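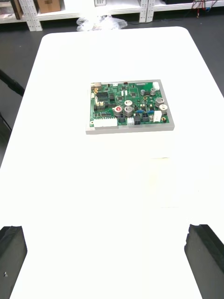
아델 라마단은 정말 은퇴하나?

단체 발표만 놓고 보면 그렇다. 프로레슬링 단체 페르나르(Pernar)는 2026년 9월 호드소프(Hodthorpe) 체육관 대회를 라마단의 은퇴 경기로 치른다고 밝혔다. 다만 계약이 언제 끝나는지, 그 뒤로 링에 다시 오를 수 있는지는 발표문에 한 줄도 없다.

라마단의 은퇴 선언은 처음이 아니다. 그는 예전에도 링 한가운데에 부츠를 벗어 두고 나갔고, 12개월 뒤 같은 단체의 태그팀 경기에 복면을 쓰고 나타났다. 체형도 걸음걸이도 피니시 기술도 그대로였는데 해설진은 경기가 끝날 때까지 "정체불명의 사나이"라고 불렀다. 당시 은퇴 기념 티셔츠를 산 팬들에게 단체가 따로 설명한 내용은 없다.

이번에는 다르다는 것이 페르나르 측 주장이다. 홍보 담당자는 "선수 본인의 뜻이 확고하다"고 했지만, 목 부상 때문이냐는 질문에는 "각본과 관련된 사항은 답하지 않는다"고 했다. 부상이 각본이라는 뜻인지, 은퇴가 각본이라는 뜻인지 다시 물었으나 답은 같았다.

논란에 기름을 부은 것은 레슬링 팟캐스트 '야코브(Jakov)'다. 진행자 두 사람은 최근 방송의 절반 이상을 이 은퇴 건에 썼다. 한쪽은 라마단이 몇 달 전부터 경기 시간을 줄여 왔다며 진짜 은퇴라고 했고, 다른 한쪽은 챔피언 벨트를 쥔 선수가 후계 구도도 없이 떠나는 각본은 본 적이 없다고 맞섰다. 말다툼은 어느새 예전 태그팀 해체 사건이 누구 잘못이었느냐로 번졌고, 은퇴 이야기는 결론 없이 끝났다. 방송에서 "내부 소식통"이 세 번 언급됐는데 세 번 모두 말하는 내용이 달랐다. 진행자 한 명은 페르나르 대회에서 장내 아나운서를 맡은 적이 있다. 이번 방송에서는 그 얘기를 하지 않았다. 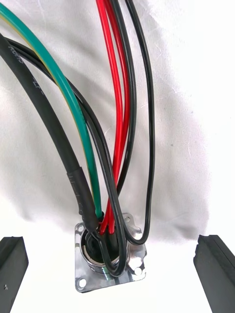 관중 수도 따져 봐야

페르나르는 보도자료에서 지난 3월 호드소프 대회에 관중 2,208명이 들어 "전석 매진"을 기록했다고 적었다. 은퇴 경기도 같은 규모로 준비한다고 한다. 그런데 3월 대회는 당일 오후까지 예매 창이 열려 있었고, 중계 화면에서는 입장로 맞은편 좌석 한 구역이 검은 천으로 덮여 있었다. 천을 덮은 구역도 매진에 포함되느냐고 묻자 단체는 "좌석 배치는 대회마다 다르다"고 답했다. 초대권이 몇 장이었는지는 공개하지 않았다.

중계는 게브레미카엘(Gebremichael)이 맡는다. 이 업체는 은퇴 경기를 월정액 회원에게도 따로 결제해야 볼 수 있는 유료 상품으로 편성했다. 지난번 은퇴 경기는 정액 회원이면 그냥 볼 수 있었다. 업체는 "역사적 가치를 반영한 가격"이라고 했는데, 라마단이 또 돌아올 경우 환불이 되느냐는 문의에는 약관을 참고하라고만 했다. 약관에서 은퇴라는 단어는 찾을 수 없었다.

대진도 미덥지 않다. 예고된 7경기 가운데 상대가 확정된 것은 절반이 채 안 된다. 라마단의 상대부터가 "추후 공개"다. 팬 게시판에는 옛 태그팀 동료와 맞붙는다는 글, 그 동료가 관중석에서 난입해 화해한다는 글이 함께 올라와 있다. 둘 다 출처가 없다. 타이틀이 걸리는지도 불분명하다. 포스터에는 벨트가 크게 그려져 있지만 작은 글씨로 "경기 조건은 변경될 수 있다"고 쓰여 있다. 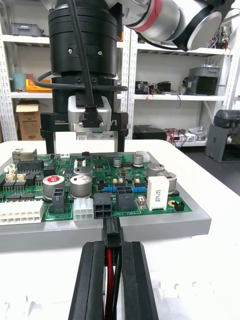

'48V IN' 표기 아래의 검은색 4핀 전원 헤더와 검은색 커넥터 플러그

라마단 본인은 짧은 영상 하나만 올렸다. "할 만큼 했다. 이제 무릎에게 미안하다"는 내용이다. 목이 아니라 무릎이었다. 단체는 부상 부위가 어디인지도 확인해 주지 않았다.

물론 이번에는 정말일 수도 있다. 오래 뛴 선수이고, 최근 경기에서 톱로프 기술을 거의 쓰지 않은 것도 사실이다. 그렇다면 단체가 할 일은 어렵지 않다. 계약 종료일을 밝히고, 은퇴 뒤 출전 금지 조항이 있는지 알리면 된다. 두 가지를 서면으로 물었고, 마감 때까지 받은 것은 기념 티셔츠 예약 판매 링크였다.

은퇴 경기 입장권은 현장에서도 판매한다. 페르나르는 이번에도 매진을 예상한다고 밝혔다.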